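From: Esben Brøndum
To: Prumby users and developers list
Subject: Re: [prumby] key presses with the full hand – does the touch prior help?
Date: Apr 16, 2020

Despina Dimitriou wrote:

> Hi all,
>
> I've read the notes on the touch prior twice now and I still can't
> tell what it buys you over plain imitation. If the policy gets the
> head camera and the joint angles anyway, shouldn't it learn where
> the surface is by itself? We tried something close to this on our
> Bulville arm, pressing lift buttons, and the extra term made no
> difference that we could measure.
>
> Also, do you clear the table between trials, or leave things lying
> about? Ours fell over completely as soon as we put a mug next to
> the panel.
>
> Despina

Hi Despina, hi everyone,

Great questions, and I'm glad someone is trying this on other gear! I have fresh numbers, so I'll go through it properly.

On the first point, I think lift buttons are a kind case. They have a lot of travel, they're big, and the panel sits at the same depth every time. A keyboard is much meaner. The keys are close together, the travel is tiny, and if the fingertip comes in a few millimetres low you lean on the neighbour as well, or you shove the whole keyboard across the mat. Our plain policy did learn roughly where the surface was. What it didn't learn was how to slow down before getting there, and that's the part the prior helps with.

For anyone who hasn't read the notes, the touch prior is a small extra term in the training loss. We take the moment of contact in each demonstration, which we get from the jump in finger motor current, and ask the network to predict the time left until that moment. It shares its features with the part that outputs the motion. When the robot is running we throw the prediction away. So there's no new sensor and no extra work at run time, which still delights me.

We trained on 2104 demonstrations, all recorded by teleoperation, and ran the same set of target keys with and without the term. With it, 85 per cent of presses registered the right key and only that key. Without it we got to 30. I expected a gap but I didn't expect one like that, and I re-ran the baseline with a new seed before I believed it. The second run came out a shade worse.

As for clearing the table – no, we leave things out on purpose. For the keyboard task there's a milk or drink type carton, a squeeze bottle, a can, a cookie box and a paper cup on the mat, all lying down, and we move them between trials. The right hand does the pressing with one finger out and the others curled.
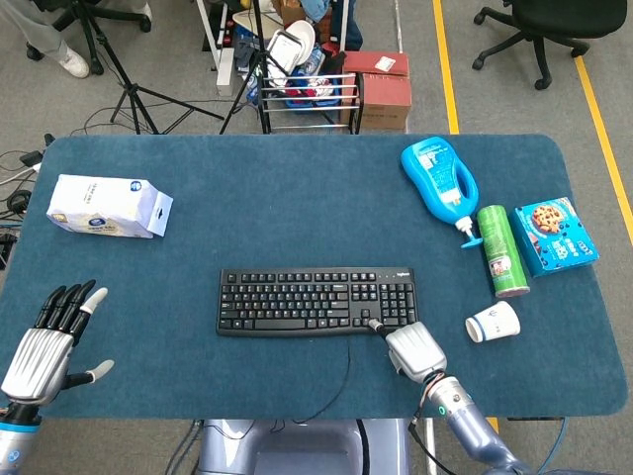

What still goes wrong

The arrow keys and the bottom row of the numeric keypad are the worst. The hand comes in from the near side of the table and the curled fingers hide the target from the head camera for the last part of the move. Most of our misses are there. The letters in the middle are much better behaved.

The keyboard slides. It isn't fixed to the mat, and a hard press can turn it a little. The policy copes with one nudge but after several in a row it starts landing on the line between two keys. Su wants to bolt it down; I'd like to leave it loose, as a loose keyboard is what you'd find on a real desk.

Light presses. Now and then the finger touches the key and backs off without the key registering. The contact prediction fires too early in those cases. I suspect our current threshold is catching friction in the finger joint, and I'm relabelling part of the set by hand to find out.

About your mug

Did you have any clutter in your training demos? Ours has been there from the start, and when I trained a version on a bare mat it fell over just like yours did. I'd try adding clutter to a small share of your demos before changing anything else. I'd also check how your contact times were labelled. If you took them from the gripper position, they may well be late, and a late label would wash out most of the effect. That might explain why you saw no difference.

I'd love to run your lift button data through our code if you're able to share it. The loader expects the Pliltard log format, but the converter in the tools folder should handle yours with one small change to the joint names, and I'm happy to make that change at our end.

The training script with the new term is on the touch-prior branch. It needs a tidy before I merge it, and I'm aiming for May. Please have a go at it in the meantime and tell me what breaks.

Cheers,
Esben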